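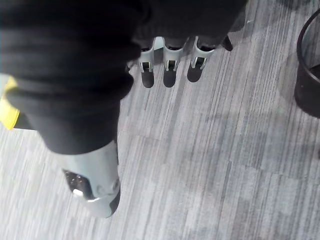

Reading time: 2 minutes

Sombat Meesuk has spent almost 5 years with the household books of Damley, a country house whose family lost its title and later its roof. He reads the pages that other historians skip: soap, coal, candles, the wages of the laundry maids.

"People ask me about the dukes," he says. "I know very little about the dukes. I know what their breakfast cost."

We met in the reading room at Skenbridge, where the books are kept in 42 boxes. He started with the linen lists. The old duchess wrote them herself, although she had a housekeeper for this work, and she corrected the spelling of everyone else. In one November she noted seven missing napkins and suspected her brother-in-law. "She does not say why," Meesuk says. "But next year he was not invited."

The letters between the sisters are his favorite part. The younger one, Louisa, was sent abroad to marry at nineteen and wrote home every week, mostly about food and the cold corridors. She asked for English mustard again and again. When her first son was born, she gave the news in one line, after a long complaint about a hat.

I asked if he finds this heartless. He thought for some time before he answered. "No, I think she was frightened and the hat was easier. You must read many of her letters before you can hear it."

His colleague Joonas Rautiainen is now copying the letters for a printed edition, and the two men do not agree about the spelling. Rautiainen wants to modernize it. Meesuk wants every mistake to stay – also the ones in French, which are terrible.

The first volume should be ready next spring. It ends with the wedding, and with a bill for 100 wax candles that the family paid eleven years later.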